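Care of plastic mixing bowls and timber worktops

Kitchen notes, section 4. Applies to domestic kitchens, teaching kitchens and small workrooms. Does not cover melamine, enamel or stainless steel.

General

Plastic mixing bowls are cheap, light and hard to break. They fail slowly, through scratching, staining, odour and warping. Most of this can be put off by using the right tools and by keeping them away from dry heat. Timber worktops fail in a similar way, mainly at the joints and around standing water. The two are dealt with together here as the one usually stands on the other.

Identify the plastic first. Turn the bowl over and look for a moulded mark on the base. Polypropylene is marked PP or 5 and will take hot water and most dishwashers. Polystyrene is marked PS or 6, is more brittle and should be washed by hand. Where there is no mark, treat the bowl as hand wash only.

Daily washing

Rinse in cold water before washing if the bowl has held egg, flour paste or raw dough. Hot water sets these and makes them harder to shift. Then wash in hot water with ordinary washing-up liquid and a soft cloth. Rinse and stand upside down on a rack.

Do not use wire wool, scouring powder or the green side of a sponge. Each leaves fine scratches which hold grease, and a scratched bowl is of little use for whisking egg whites. The underside of a rolled rim needs a separate pass with a bottle brush. Fat collects there and turns sticky.
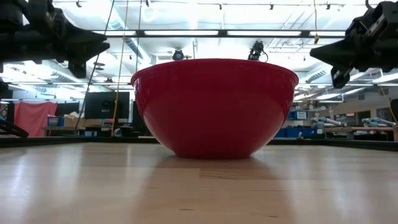
Red mixing bowl with a thick rolled rim.

In a dishwasher, use the top rack only. Weigh light bowls down with a heavier item across the rim, or they will turn over and fill with dirty water. Remove before the drying stage if the machine allows it.

Stains

Turmeric, tomato, beetroot and paprika are the usual causes. Pale bowls show them soonest.

1. Wash as normal and dry.
2. Mix bicarbonate of soda with a little water to a thick paste.
3. Spread over the stain and leave for 30 minutes.
4. Wipe off with a soft cloth and rinse.
5. If a yellow mark remains, stand the bowl on a sunny windowsill for an afternoon. Turmeric fades in daylight. Tomato is less affected.

Bleach will lighten most stains but dulls the surface. If used, it should be well diluted as directed on the bottle, followed by two full rinses. Never mix bleach with vinegar or any other acid cleaner.

Coloured bowls

Strong colours hide stains but do not prevent them. Check for grease by touch. Run a dry fingertip around the inside wall; it should squeak or drag slightly. If it slides, wash again.

A see-through plastic often turns cloudy with age. Cloudiness that disappears when the surface is wetted is limescale or fine scratching. Limescale will lift with equal parts white vinegar and warm water, left for 30 minutes and then rinsed. Scratching will not. Cloudiness that stays when wet is in the plastic itself and cannot be removed. 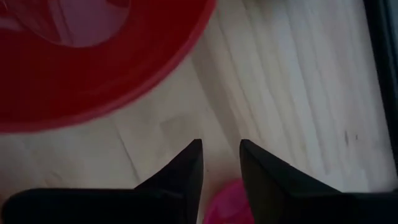
Glossy translucent red plastic.

Odour

Onion, garlic and fish are held by plastic for some days. Fill the bowl with warm water, add two tablespoons of bicarbonate of soda, leave overnight and rinse. Screwed-up newspaper left inside a covered bowl also works, though it is slower. Do not store a bowl with its lid on until the smell has gone.

Sorting by colour

Where several people use one kitchen, give each bowl colour a fixed job. The scheme below was drawn up for the Plistard shared kitchen and has been in use there since February. Any other scheme will do, provided it is written down and pinned up by the sink.

Red: raw meat and poultry
Orange: cooked food
Green: salad and fruit
Blue: raw fish
Pink: baking, sugar and dry goods

Keep raw meat bowls on the lowest shelf. A bowl that has been used for the wrong job goes back to the sink before anything else is done with it. Colours should be plainly different under the kitchen lights, so test them in the evening as well as by day. Red and orange are the pair most often confused. If this happens, change one of them for white. 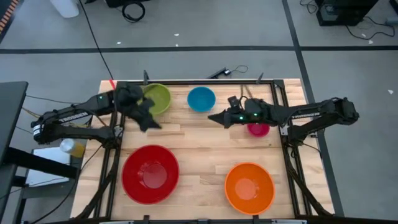 Lime green, teal blue, magenta pink, red and orange bowls in several sizes.

Stacking and storage

Stack by size with the largest at the bottom. Put a sheet of kitchen paper between bowls that fit tightly. If two bowls have jammed, stand the outer one in hot tap water and fill the inner one with cold. Leave for a minute and twist apart. Do not lever with a knife.

Allow 19 cm clear between shelves for a nest of four ordinary bowls. Measure your own stack before fixing any shelf, as deep sets need more. Keep plastic off the top of the fridge and away from the side of the oven.

Timber worktops

Wipe up standing water at once, paying attention to the seams between planks. Clean with a cloth wrung out in warm soapy water, then dry along the grain. Do not use vinegar on an oiled finish.

To find out which finish you have, place a drop of water on a clean area. On sound varnish or sound oil it will bead. On worn oil it soaks in and leaves a dark spot, in which case the top is due for oiling. Varnish wears through in patches and has to be sanded back before recoating.
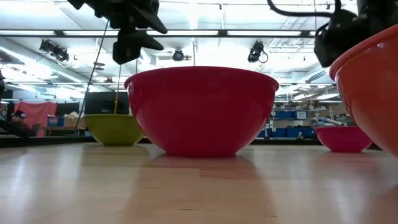 For oiling, use a food-safe oil and apply thinly with a lint-free cloth. Leave for 20 minutes, wipe off all surplus and let the top stand overnight. Two thin coats are better than one thick one. Lay used cloths flat outdoors to dry before disposal, as oily cloths left in a heap can catch fire.

White rings from hot bowls are moisture trapped in the finish. Cover with a dry cotton cloth and pass a warm iron over it for a few seconds at a time. Stop if the finish softens.

When to replace

Discard a plastic bowl if it is cracked, if the rim has split, or if it rocks on a flat surface. Small chips in the rim can be rubbed smooth with fine wet-and-dry paper, but only where the bowl is kept for non-food work such as soaking brushes or mixing filler. Mark it clearly on the base and keep it out of the kitchen.

Next section: chopping boards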